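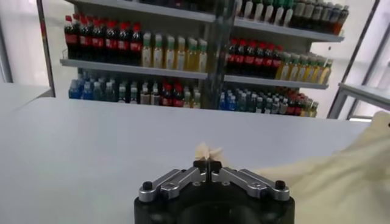 Man-sik Lim wants the mouth shapes dropped altogether for the wide shots, says they read as flicker at that size and eat half the day. Tried it on the bus stop bit. He's right about the wides. Keeping them for closeups.

Saturday, notebook for the photo cutout short (Oakley sequence)

Started 9:30. Scans of the old street prints came out at 300 dpi, too soft once I push in on the tram. Rescanned the tram and the two hat men at 500. File is a monster now, preview stutters. Turned off motion blur, better.
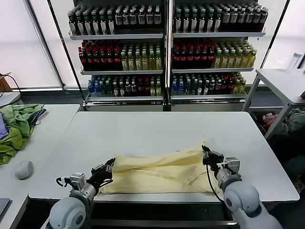 Fill behind the hat men still bad. Clone stamp leaves a repeating brick, you see it as soon as the layer slides. Painted it by hand instead, ugly but it moves ok.

Walk cycle: hip pivot was set on the belt, so the legs swung like a gate. Moved it down, reparented both knees. Forgot the left foot agian. Fixed.

Still to do:

1. Tram wheels. Separate layer each, rotate on the axle not the layer center.
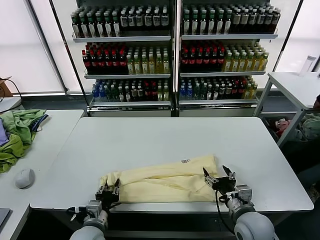
2. Dust and grain pass. Same grain over everything or the cutouts float.

3. Sound. Rokico door slam is too modern, look for another.

Test render, 128 frames, shadows drop out at frame 93 and come back two later. Keyframe on the opacity I dont remember setting. Deleted it, rendered again, clean.
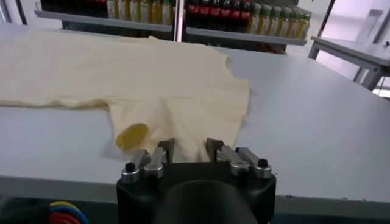 Then the parallax. Sky layer far too fast, cut the multiplier in half and it sits behind the roofs now. Camera ease still feels mechanical at the end, try a longer tail on the curve. Sandora title card needs the same paper texture, ask Man-sik where he saved the layered file.

Stopped at 6.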